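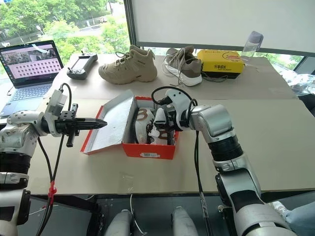 ヴァルギーズ・ギータさんのところでは、教示データの録り直しをどのタイミングで決めていますか、という返信が前のスレッドに付いていたので、その話も含めて改めて質問を立てます。

双腕ロボットに「靴を箱に収める」作業を遠隔操作で教えています。箱はふたが本体とつながっているタイプ、中身はスニーカー一足です。操作者はリーダー側の腕を両手で持ち、フォロワー側の双腕が同じ動きをします。記録しているのは頭部カメラ、両手首のカメラ、各関節の角度、グリッパーの開度です。

5月から録り始めて、成功したものだけで247本になりました。これで模倣学習のモデルを学習させたところ、片方の靴を持ち上げて箱の上まで運ぶところまではほぼ毎回できます。ところが二足目を入れる段になると、グリッパーが一足目と箱の壁の間で止まり、そのまま数秒動かなくなります。人が箱を少し揺らすと再開することもあります。

試したことは次の通りです。
・学習のステップ数を倍にした。変化なし。
・手首カメラの露出を固定した。窓からの光の影響は減ったが、止まる症状は同じ。
・グリッパーの閉じる力を弱めた。靴を落とす回数が増えたので戻した。

操作者は二人で、私ともう一人です。もう一人は左の靴から、私は右の靴から入れることが多いです。手順書には順番を書いていません。

知りたいのは三点です。本数をもっと増やすべきか。操作者ごとに分けて学習させるべきか。止まる箇所だけを集中的に録り足す意味はあるか。

制御ソフトはVerkenの古い版を使っています。更新はできますが、過去のデータの時刻合わせが変わるらしく、まだ手を付けていません。

投稿者:serkgate_lab
2019-07-27

Kacper Michalski

本数を増やす前に、順番を統一したほうがいいです。

左から入れる例と右から入れる例が混ざっていると、一足目を置いた直後の画像は似ているのに、次に動かす腕が例によって違います。モデルがその中間を出すと、両方の腕が少しだけ動いて止まります。書かれている症状に近いです。まず再生ログで、止まっている間の両腕の目標角度を見てください。細かく左右に振れていれば順番の混在が原因の候補です。振れずに一定値なら別の原因です。

もう一つ確認してほしいのが、操作者自身の停止です。遠隔操作では、二足目を隙間に入れる前に、手を止めてモニターを見直す人が多いです。その静止区間も教示として記録されます。静止が長いデータをそのまま使うと、モデルはその位置で止まることを覚えます。私は、両腕の全関節の速度がしきい値以下の区間を切り出し、長いものを間引いてから学習させています。ただしグリッパーの開閉中は腕が静止しているのが正しいので、そこは残します。開度の変化も条件に入れないと、つかむ動作が欠けます。

録り足しについて。止まる箇所から始める教示は効きます。やり方はこうしています。

一足目がすでに箱に入った状態を手で作る。
腕を、モデルが実際に止まった姿勢まで持っていく。
そこから記録を始め、少し引き上げて、向きを直して、入れる。

大事なのは「引き上げて」の部分です。上手な操作者のデータには引っかかりがほとんど出てこないので、引っかかった後にどうするかがデータにありません。うちでは靴ではなく部品トレーですが、こういう復帰の教示を941本のうち18パーセント入れたところで、隙間で固まる症状が目に見えて減りました。割合は作業によって変わると思います。

操作者別に分けるのは、手順をそろえた後でまだ差が出るようならで十分です。今の本数を二つに割ると、どちらも足りなくなります。

手順書には最低限、次を書いておくといいです。先に入れる靴、つま先の向き、靴のどこをつかむか、もう片方の腕をどこで待たせるか、終了の合図を出す姿勢。待機位置は忘れられがちですが、待っている腕が手首カメラに入ったり入らなかったりすると、それだけで見え方が変わります。

tanuki_arm

うちもVerkenですけど、更新したら普通に直りました。とりあえず最新版にしてみては?
あとグリッパーの指先をJoltonのゴムのに替えると滑らないです。

Geetha Varghese

名前が出ていたので書きます。録り直しの基準は、6回続けて同じ箇所で失敗したら、そのモデルの評価を打ち切ってデータを見に行く、というものです。評価だけ何十回も続けても情報は増えません。見に行った結果、手順が混ざっていれば混ざった側を学習から外します。消しはしません。後で使うことがあります。

ミハルスキさんの回答にほぼ同意しますが、静止区間の間引きについては注意点があります。画像と関節角度の時刻がずれている状態で間引くと、ずれが切れ目ごとに目立つようになり、動きがかえってぎくしゃくします。先に時刻のずれを測ってください。簡単な方法は、腕を速めに一度だけ振り、画像の中で動き始めたコマと、関節の値が変わり始めた時刻を比べることです。カメラごとにやります。頭部と手首でずれ量が違うことはよくあります。

その意味で、ソフトの更新を今やるのは勧めません。更新するなら、旧版のデータと新版のデータに別の印を付け、ずれを補正してから混ぜてください。上の方は更新で直ったとのことですが、何が直ったのかが書かれていないので、同じ症状かどうか判断できません。指先の交換も、替えた時点で手首カメラの見た目が変わります。交換前の教示と混ぜるなら、その影響を見る必要があります。

靴の場合に限った話を少し。

つかむ場所は履き口の縁をおすすめします。側面を外から挟むと、二足目を入れるときに指の厚みの分だけ隙間が要ります。縁なら片方の指が靴の中に入るので、壁との間に入る指は一本で済みます。

一足目を壁に寄せる動作を、独立した一工程として教示に入れてください。慣れた操作者は置くついでに押しているので、毎回の量がばらばらです。置く、離す、指を閉じて横から押す、と分けると、二足目の前の状態がそろいます。

箱の中の紙は、毎回同じ畳み方に戻すか、思い切って毎回変えるか、どちらかに決めます。操作者が気の向いたときだけ直すのが一番よくありません。

箱の位置も同様です。テープで印を付けて固定した教示ばかりだと、印から指二本分ずれただけで入らなくなります。最初の50本ほどは固定でもかまいませんが、その後は少しずつ動かして録ってください。

それから操作の練習について。ストヤノヴィッチ式と呼んでいるやり方がうちにあって(Stojanovićという教示手順書の名前から来ています)、新しい操作者は最初の一時間は記録なしで動かします。記録中だと思うと動きが硬くなり、余計な静止が増えるからです。二人で組むなら、録る前に互いの再生を一度見て、待機位置と速さを合わせておくと後が楽です。

serkgate_lab

ありがとうございます。止まっている間の目標角度を見たところ、左右に細かく振れていました。順番は左からに統一し、右から入れた分は印を付けて外しました。残りが少なくなったので、復帰の教示と合わせて録り足します。

時刻のずれは手首カメラのほうが大きく出ました。補正してから静止区間を見ます。更新は見送ります。指先も今のままで続けます。

つかむ場所は二人とも側面でした。縁に変えると今までの分がかなり使えなくなるので、先に順番だけそろえた状態で一度学習させ、その結果をここに追記します。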